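Notebook, returns sorting bench, March

Tuesday, 8:40. Arms were up before I got in. Lukian had already done the homing and wiped the table.

Ran the color sort again: mixed returns on the wood, two arms, baskets along the back. Yesterday's total was 139 items out of 200 placed without anyone touching anything. The rest went to hand sorting. Most of the misses were dark, round things that roll when the fingers close. Trukitz sent softer finger pads, still in the bag.

Talked to Zuleica at the break. She did this sort by hand at Balunby before moving over here, and she says her wrists are better but the day feels longer. When the arms run well she is watching, and watching is tiring in its own way. When they stall she has to work out what the arm was trying to do before she can fix it, and there is no time for that in the hourly target. I wrote to Rosângela asking that stalls come off the target. No answer yet.

Arvo wants operators to be able to pause one arm and keep the other going. Right now the stop takes both. Tihomir thinks it's a small change in the Siqueira controller but won't do it before the guard check.

Bench with the arms in, red and blue baskets at the back: 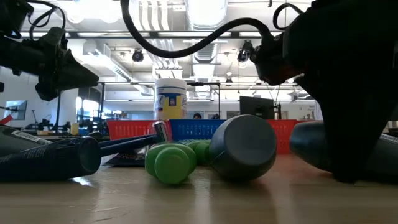
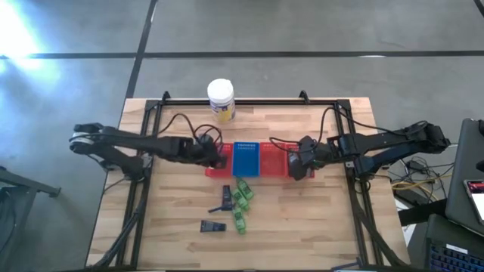 Job sheets still say "sorter" for everyone on this line. Zuleica and the other operators now do resets, hand sorting and the log, and the log is the part that got added with no training. I did 20 minutes with her on it after lunch. The fault codes need plain names. She had been writing "arm confused" for three of them and I'd keep that for at least one.

To do:
Fit pads on the left arm only, compare with the right.
Ask Tihomir for a date on the split pause.
Move the log screen to where the operator can reach it.
Run 100 items with Zuleica choosing the order, see if the stalls drop.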